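首页 | 日志 | 归档 | 留言

八月,晚上

今天把小间的墙面和书架收尾。墙纸用的是 Tretdale 的深青蓝砖纹,白色细缝。背墙最先贴,砖缝横向,用水平尺从底边往上定了第一道线,之后每幅按这道线对。左右两面墙后贴,转角处的缝高要和背墙接上,误差控制在一毫米以内。左墙第一幅揭下来重贴过一次,原因是底边裁短了,踢到地面时露出一条白边。第二次多留了四毫米,贴完再用刀片沿地面裁平。

两个内角有铝型材立柱,墙纸在立柱处收口。收口的做法是纸边压进型材后面,不包角。包角试过一小段,型材的槽会把纸顶起来,隔一晚就出现空鼓,遂放弃。

地面铺的是 Wudideck 的印花面材,近白底,粉色玫瑰和浅绿枝叶,花集中在前部和右侧,另外印了两只浅色蝴蝶。裁切前先干铺了一遍,确定花的朝向。整卷标称 1,328 毫米宽,实际用不了这么多,余料卷好竖放在门后。固定用双面胶,只贴四边,中间不贴,日后更换方便。缺点是中间受热后可能轻微起拱,八月正好观察。

书架是浅绿色木质的,两层横板,两块侧板,右侧板较高,顶端是圆的,带钻孔。背面贴墙,没有打膨胀螺丝。装配顺序记录如下,免得下次拆了又要重想:先下层横板,再上层横板,最后上侧板的螺钉,全部带到位之后再统一拧紧。先拧死一侧,另一侧的孔位就对不上。左下侧连着一个同色小笔筒,直接落地。

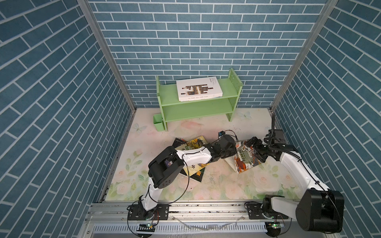 书架靠背墙放定,上层平放几本书,下层空着。

书的放法考虑过两种。竖放需要书挡,上层左边没有高侧板挡着,薄本容易滑倒。平放则薄的在下,封面大的在上,取下面的书要先搬上面的,频率不高,可以接受。最上面是白色封面那本《La Dame aux camélias》,中间黑金色块图案。法文水平停在读一页查十次字典的程度,放在最上面算是一种督促。去年读到第 44 页停下,书签还在。

下层先不放东西。原计划放 Cardoso 的纸盒,量过之后发现盒子高度比层间净高多出一点,盖子要拆掉才能推进去。拆盖之后防尘就没意义了。另一个方案是横放文件夹,深度够,但是拿取时会蹭到上层横板的底面。两种都不理想,留空,等有合适的再说。

地面中间有些深色碎屑,散得比较开,应是裁纸和装架时掉下来的。扫帚不好用,毛太硬,容易勾到面材接边。用 Nideo 手持吸尘器,最低挡,从里往外走。吸嘴要换软毛头,硬头在印花面上会留下灰色拖痕,上次在样料上试过,湿布擦得掉,但是费时间。今晚太晚,怕吵到楼下,明早处理。

材料消耗:墙纸胶用掉近 1,000 克,比包装上的推荐用量多。多出来的部分主要在左墙返工那一幅。刀片换了四片。裁墙纸时刀片钝得很快,一旦出现拉毛就应该换,继续用只会把边撕坏,省不下什么。

颜色方面,青蓝墙和浅绿书架放在一起,明度差够大,书架轮廓清楚。原先担心绿和蓝太近,晚上开灯看过,没有这个问题。粉色花只出现在地面,面积也不算小,靠前的部分比靠里的部分热闹。若下次重铺,会把花多的一端朝里放,让前面素一点。不过现在胶已经贴了,不为这个返工。

砖纹的比例略偏大。小空间里砖块一大,墙就显得近。样册上看不出来,样册只有巴掌大,一页上没有几块整砖。以后选重复图案,先要一米长的样,挂起来隔几步看。

待办:
吸地面碎屑。
复查左墙底边有无翘起。
书架螺钉放置两天后再紧一遍。
笔筒里放两支铅笔和那把短尺。
余料背面写上品名和裁切方向。

胶味还有一点,窗开了一条缝。十一点半关灯。

最后更新:八月,23:41

评论(4)

青砖控:墙纸收口压进型材后面这个做法,日后换纸会不会抽不出来?

作者回复:压进去的部分只有几毫米,用薄刮板可以挑出来。胶没有涂到那一段。

路过:面材只贴四边的话,建议前边多贴一道,我家就是前边先卷的。

半本书:第 44 页停下的人不止你一个,我连书签都找不到了。下层可以放唱片,横着叠,高度不够的问题就没有了。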